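Print this page | E-mail this to a friend

A visit to Barkow, where the sorting arm had a bad afternoon

The open day at Barkow promised a live run of Ririk, the tidying robot, at 2 p.m. sharp. By 2:10 we had been given coffee, a lanyard and a leaflet stating that Ririk had completed 2,140 pickups without a dropped item. I counted 24 visitors behind the yellow line, most of them holding the leaflet.

Ririk did well with a tin and a sponge. Then it took hold of a snack wrapper, lifted it about an inch, and lost it. The arm went on to the bin anyway, opened over it with great ceremony, and logged a success. It did this 3 times. The counter on the wall climbed with each one, which cheered up everybody at the back who couldn't see the floor.

Vasanthi Pisharody, who runs the test floor, let the third one finish and then hit the stop button herself. I liked her for that. The fault, she told us, was in how the arm decides it is holding something. It checks how far the fingers have closed, and a flattened wrapper is so thin that holding it and holding air give very nearly the same number.

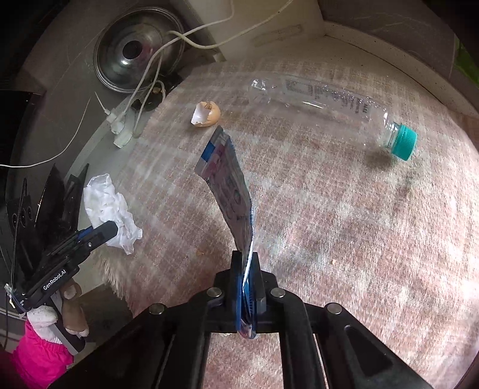

Thin and crumpled things are apparently the worst of it. A bottle gives the fingers something to push against. Film, tissue and shell either slip away or get squashed, and the software needs to know which before it sends the arm off. Pisharody wants a second check at the bin end, so that a pickup counts only when something comes down. I'd assumed this was how counting worked, but I'm in carpets.

The stop button had its own story. The arm halted at once, but the fingers sprang open, so anything heavier would have landed on somebody's shoe. A man from Cuesta asked if that was deliberate. It was, to free a trapped hand, and there followed a long and fairly heated exchange about hands versus shoes. Hands won.

We never did get the second run. The tour moved on to the Plonumska hall, where a conveyor was doing nothing in particular at great speed, and by the time we came back through, the wall counter had been switched off. The leaflets were still out, a stack of perhaps 50, next to the cookies.

Parking is behind the building. Bring your own pen for the visitor book.

14 shares | 3 comments

Print this page | E-mail this to a friend

Contact | Copyright, all rights reserved | Back to top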